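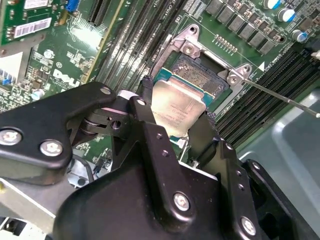
Figure 2. Heat spreader held above the open processor socket of a Dell server motherboard, with residue of thermal paste on the surface beneath.

3.2 Condition of the processor socket area

The processor socket was the part of the board that took the most care during dismantling, and it is treated separately from the memory and storage parts covered in Section 3.1. Boards in the Lornstead batch had come out of service at different times, and their storage history was not always recorded. For this reason each socket was graded on its own condition, whatever the stated age of the server.

Thermal paste was the main concern. In Figure 2 the residue forms a greyish, mottled layer over the processor area, bordered by a teal-blue edge. Coverage of this kind was graded as moderate under the scale proposed by Segura, which runs from 1 (clean) to 5 (residue reaching the contacts or the load plate hinge). The heat spreader in the same figure is slightly scuffed but still carries its faint lines of fine print. Legible print was recorded wherever it was found, as it allowed a part to be matched to the Gavia inventory without further testing.

The metal load plate around the socket was checked next. Screws at the corners were inspected for rounding of the head and for paste carried over from the centre. Small plastic latch tabs were noted as present, cracked or missing. A missing tab did not by itself exclude a board from reuse, although it lowered the resale grade by one step.

Memory slots lie close on both sides of the socket on the board shown, and the working space is narrow. Slots were therefore examined a second time after the socket work was finished – any new mark on a slot wall was entered as handling damage and kept apart from wear in service. This distinction was not made in the earlier Sotomayor survey, and the two sets of results should be compared with caution.

Cleaning followed the procedure in Appendix B. Residue was softened for up to 13 minutes and lifted with a lint-free cloth, working from the outer edge towards the centre. Boards graded 5 were set aside for materials recovery at the Nisano site and do not appear in the reuse totals reported in Section 4.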